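Stone Surfaces in the Home: Handout 3
Choosing, sealing and cleaning worktops

Bring this sheet to the practical. The Cuvine and Tikar sample boards will be on the side bench, and you will need the care card for each.

1. What the trade names mean

Shops sell most hard stone as granite and most softer polished stone as marble. The names are used loosely. For care purposes, ask what the stone is made of. True marble is mainly calcite, which reacts with acid. Granite is mainly quartz and feldspar and stands up to lemon juice or vinegar far better. Check the supplier's code against the list before you write anything on your form. Code 991 on the Kastalano list is a calcite stone, although it is grey and speckled and often taken for granite.

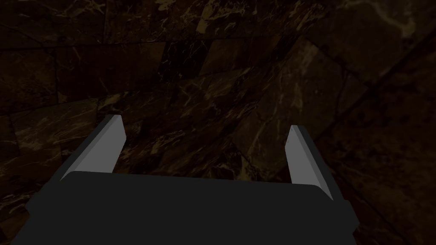

2. Stains and etches

A stain is colour that has soaked into the stone. An etch is a dull patch where acid has eaten the polish. Cleaning will not lift an etch, and the area has to be repolished. Oil makes a dark stain. Tea, coffee and wine leave a brown one. Rust from tins is orange and the hardest to shift.

To test for sealing, put a few drops of water on the surface and wait ten minutes. A dark mark under the drops means the stone is taking in water and needs sealing.

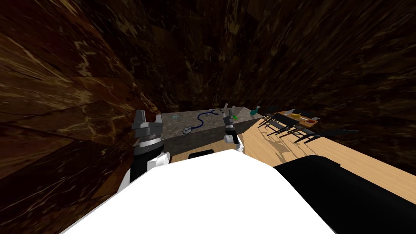 How often should a worktop be resealed?
Go by the water test. A busy kitchen top may need it every year, while a shelf or a window sill may go much longer.

3. Applying a sealer

Wash the surface with a neutral cleaner and let it dry overnight. Work in small sections. Wipe the sealer on with a clean cloth, leave it for as long as the tin says, then buff off all that remains on top. Sealer left to dry on the surface turns sticky and patchy. Where the maker calls for 2 coats, keep to the gap given on the tin.

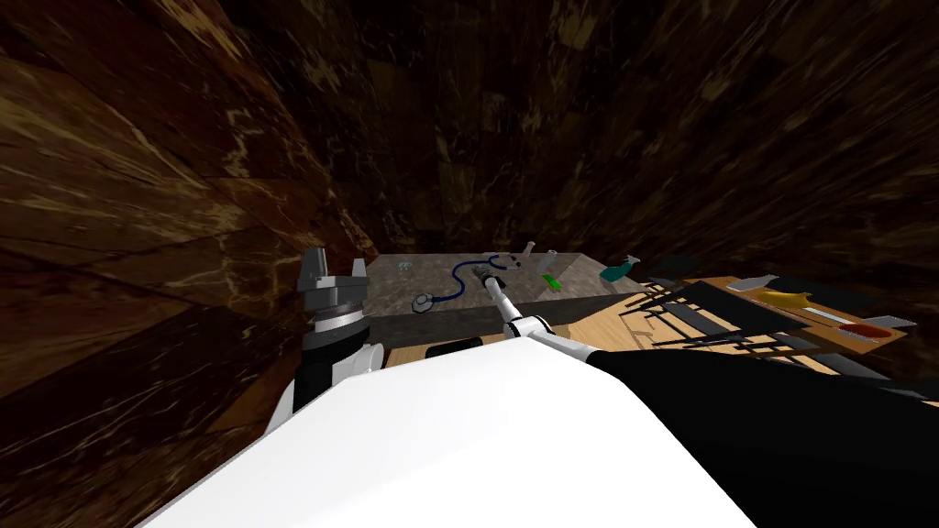 4. Daily care

Blot spills, do not rub. Use warm water and a drop of washing-up liquid, rinse, and dry with a soft cloth. Keep bleach and bathroom descaler away from all marble.

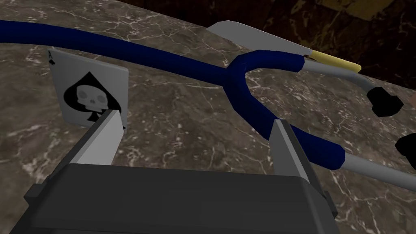
Polished marble shows scratches more readily than granite. Grit under a pan or a pot is the usual cause, so lift things and do not drag them. Whatever is used over a marble surface, even a gripper with two flat upright fingers, the same rule holds. Fine scratches can be polished out by hand with marble powder. Deep ones are a job for a mason.

For the practical: read sheet 7 and the Nedelcu price list.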